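Tuesday, Burnthorpe shed notes

Lamb milk replacer trial, pen 2. Feeder reset at 6:10, reservoir flushed twice. Logger on the Bakalis ewe scale had stopped overnight, so the file ends short of the full 2880 readings. Restarted on the 30 s interval.

Eleven lambs on the teat bar, one moved back to its ewe. Intake still uneven. Two of the smaller ones hang back until the others are done.
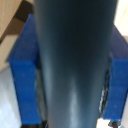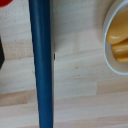 Replacer at 90 g per feed per lamb from tonight, same powder (Trarum), mixed warm. Do not change the concentration until the weights are in. Creep feed untouched so far.

Ear tag reader misses some 10 percent of passes at the narrow gate. Antenna is probably too close to the steel hurdle. Try the plastic one from Citon before ordering anything.

To do: battery for logger, scour check at evening feed, re-tare scale.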